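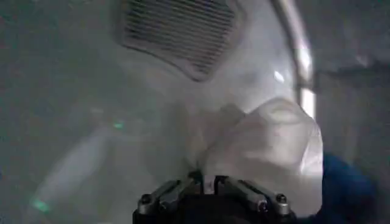

Silver brackets coming in from either side, with the pinch in the middle.

Dye notebook, December 6, 2025

Marigold day! I have been putting this off since August, when I came home from Morkville with two grocery bags of flower heads and dried them on window screens in the spare room. They smelled like a tomato plant having an argument with a pharmacy, and the bags have been sitting on top of the file cabinet ever since. Color held up really well in storage. The orange ones went a bit rusty at the tips but the yellows look the way they did on the plant.

Plan for today was to find out whether I can get a clear yellow on the Plovero two-ply without it sliding into mustard, and then dip part of it in the indigo for green. I cut the skein into five minis so there would be something to compare, tied loosely with cotton in figure eights. Tags are the plastic kind this time. (The paper ones from the walnut batch turned into oatmeal and I still can't say for sure which of those browns is which.)

Dry weight, all the minis together: 55 grams. Weighed twice because the scale was on the wobbly end of the bench the first time.

Mordant

Alum at 15 percent of fiber weight, so 8.25 grams, plus a pinch of cream of tartar. I know some people skip the tartar with marigold. I like how the wool feels with it in, so it stays in until somebody shows me a side-by-side that changes my mind.

Soaked the yarn first in plain lukewarm water with a drop of dish soap and squeezed it under the surface until it quit throwing bubbles. Plovero is greasier than the old yarn. It floated like a cork for ages and I had to keep poking it down with the spoon. Next time it gets a proper scour, with a rinse, the night before. I suspect the paler spots on mini 2 are exactly this, spinning oil that never really left.

Brought the alum pot up slowly, held it at a bare simmer, then turned it off and let it cool with the yarn in. Long wait. Used it to clean out the drawer with the strainers in it and found the good thermometer, which I had already replaced. So now we have two, and they disagree! The old one reads a little higher in the same pot. I went with the old one today so these notes match the earlier pages.

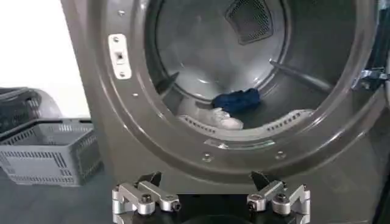 The dye bath

Flower heads into the Hiebert pot, the big enamel one with the chip on the handle. Covered with tap water and brought up to steaming, then strained through the old pillowcase. I had meant to pull the green bits off the bottoms of the flowers before they went in and I got through maybe half of them before I lost patience. If the color is duller than it should be, look there first.

The liquor was a gorgeous deep orange, like strong tea in a sunny window, and it stained the pillowcase a better yellow than anything I have gotten on purpose.

Yarn in, heat on low, and I parked it at 138 degrees by the old thermometer. That's cooler than I ran the onion skins. My theory is that my mustardy batches all came from letting the pot creep up while I was answering email, so today I stood there and babysat it. Every so often I lifted a mini with the spoon to look at it. They take the color fast at first and then you stare at them for ages and can't tell if anything is happening.

Pull notes, wet, under the desk lamp:

Mini 1, out early. Lemon, a little thin, very clean. My favorite so far.
Mini 2, a bit later. Same lemon with the pale spots I mentioned.
Mini 3, egg yolk. Even all the way through, even under the ties.
Mini 4, left to the end. Gold, warmer than 3. Not mustard, hooray.
Mini 5, left to the end and then into a jar of warm water with a tiny bit of iron. Went olive before I had finished saying oh. Took it straight out.

About the iron, a note to self in large letters: USE THE OTHER SPOON. I have the marked spoon, it hangs on its own hook, and I still reached for the regular one. It has now been scrubbed and moved to the iron jar for good, so we need a new stirring spoon.

Koko

Koko is the indigo vat, for anyone reading who hasn't met her. She has been cranky ever since the building got cold, and when I took the lid off there was no bloom to speak of and the liquid under the surface was more blue than yellow-green. I set the bucket in a tub of hot water, fed her some fructose and a little lime, stirred down the side so as not to whip air in, and left her alone through lunch.

After lunch she had a coppery skin on top and looked a lot more like herself. I dipped half of mini 3, hanging off a dowel, for a slow count of sixty, then squeezed it out below the surface. It came up a sort of frog color and turned in the air to a real leaf green, with a soft edge where the yellow starts. One dip was plenty. I was so pleased that I did half of mini 4 as well and left it in too long, and that one is a bottle green that's nearly teal. Pretty, but you can't tell there was ever a marigold involved.

I should have let the yellow dry and rest before dipping. I always say that and I never do it. Some yellow came off in the vat, too, so Koko's next few dips may lean a bit green. Cotton scrap first, please, before anyone puts anything good in there.
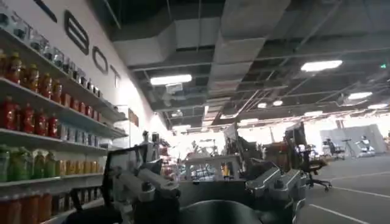 Rinse and what's left to do

Rinsed everything in water as close to the yarn's temperature as I could manage by hand. Minis 1 through 3 ran clear quickly. Mini 4 kept giving up gold for several bowls, and the dipped end gave up blue on top of that. A splash of vinegar in the last bowl for the two that had been in the vat. They're hanging on the rack by the sink, with a towel under them, so please don't put the good mugs there.

Still open:

Light test. Wind a card from each mini, cover half with foil, tape it in the south window. I would like to leave it until the tape gives out.

Wash test on a short length of mini 3, with a scrap of white wool stitched to it to catch anything that bleeds.

Scour the rest of the Plovero before the next batch.

Exhaust bath is in the lidded bucket under the bench. There's color in it still and I'd like to throw some silk at it this week, before it starts to smell. If it already smells when you get to it, pour it out, I won't be sad.

Walnut tags. Somebody with better eyes than mine could maybe read them.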